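Cutasstead Careers
Search jobs Keyword or reference Go
Engineering / Simulation and Test

Gripper Evaluation Engineer (Simulation), Lilwood site

Cutasstead is hiring one engineer for the manipulation test group at Lilwood. The group compares parallel-jaw grippers, finger geometries, wrist camera placements and low-level controllers, first in simulation and then on the bench. The position is full time and reports to Heloísa Cavalcanti, who leads the group.

The current work program is a comparison of two finger designs, Karras and Leltano, on thin and flexible materials. Each design is run through 1,396 simulated grasp trials per controller setting. A subset of 900 trials is then repeated on hardware. The engineer will own the simulated half of the program and will write the test procedure that the hardware half follows.

Most of the trials involve cloth. Approach height, jaw opening and closing speed are set per trial, and the wrist view is rendered at every control step. Failures on cloth are hard to classify from force data alone, so a large part of the job is reviewing rendered wrist views and assigning each trial an outcome code.
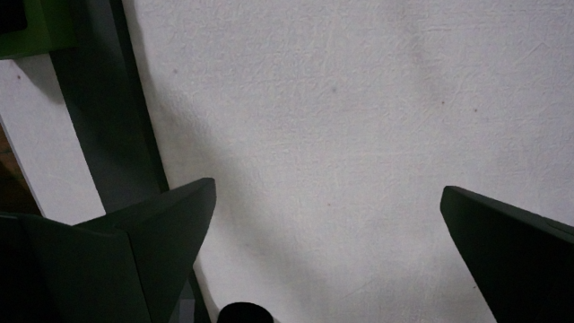
WHAT YOU WILL DO

Set up and maintain simulated test scenes, including lighting, surface texture and contact parameters. Fine wrinkles and cast shadows on a pale sheet affect the grasp-point detector, and scene changes must be logged and versioned.

Model gripper fingers from supplier CAD. Tip shape and bevel angle are test variables and may not be simplified without sign-off.

Run controller comparisons (position, impedance, hybrid) under matched conditions and report the results with confidence intervals.

Compare wrist camera positions for fingertip visibility, occlusion and usable field of view between the jaws.

Work with Ojārs Raudsepp on the bench rig to resolve differences between simulated and measured results.

Required

Degree in mechanical engineering, robotics, computer science or a related field, or equivalent work experience.
At least 2 years of work with a physics simulator, including contact tuning.
Good Python. Working knowledge of C++.
Experience designing repeatable tests and writing them up so that another engineer can run them.

Useful

Deformable object simulation.
Camera calibration, intrinsic and extrinsic.
Prior work with force-torque sensing at the wrist or fingertip.

Conditions

On site at Lilwood four days per week during the first six months, three days after that. Simulation jobs run overnight on the shared cluster; there is no on-call duty. Relocation support is available up to 1,000 miles from the site. Travel is limited to occasional supplier visits.

How to apply

Send a resume and one test report or technical write-up of your own, with confidential material removed. Cover letters are optional. Applications are read as they arrive, and the start date is in October. Selected applicants will have a phone call with Elba Arancibia in recruiting, followed by a technical interview with Konrad Mösli. The technical interview includes a short exercise: you will receive a set of trial logs and rendered views and be asked to propose outcome codes.

Questions about the technical content of the role may be sent to Konrad Mösli through the contact form. Please put the job title in the subject line.

Related openings
Bench Technician, End Effectors, Lilwood
Controls Engineer, Arm Integration
Machine Vision Engineer, Wrist Cameras
Test Data Analyst (part time)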